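**Ulholm council budget: the revised version is out**

**marrowfat** · 2019-03-18
Passed 301 pages of amendments in one sitting. Fast readers, our councillors. The library grant goes down by 3000 and the Radance consultancy fee stays exactly where it was.

**tidewrack**
The grant was underspent last year, to be fair. Page 459 of the original has it.

**marrowfat**
Underspent because they shut it 3 afternoons a week.

**Hoarau_Rd**
You're both wrong. It's the Fandov bus money moved to another column. Same thing happened in October and we had this same thread.

**tidewrack**
Moved where? I've looked in "Other", and in "Other (Other)".

**pennyfloat**
Can someone post the summary? The link gives me a login page. 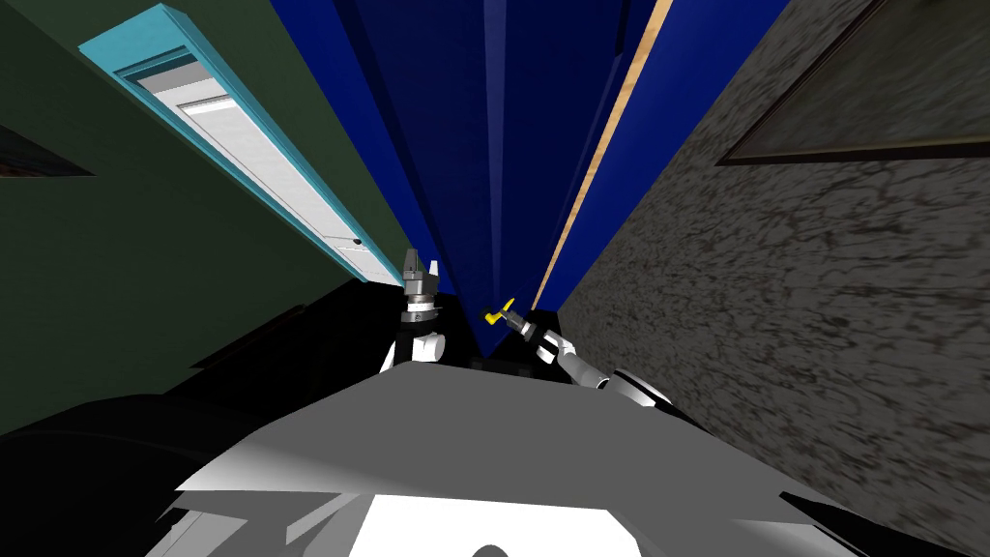
*Computer mock-up: dark green on the left, blue further down, pale cyan round the door.*

**Hoarau_Rd**
Too much blue. Summary's on the noticeboard outside the town hall, behind the other notice.

**marrowfat**
I like the green. Still want my library back.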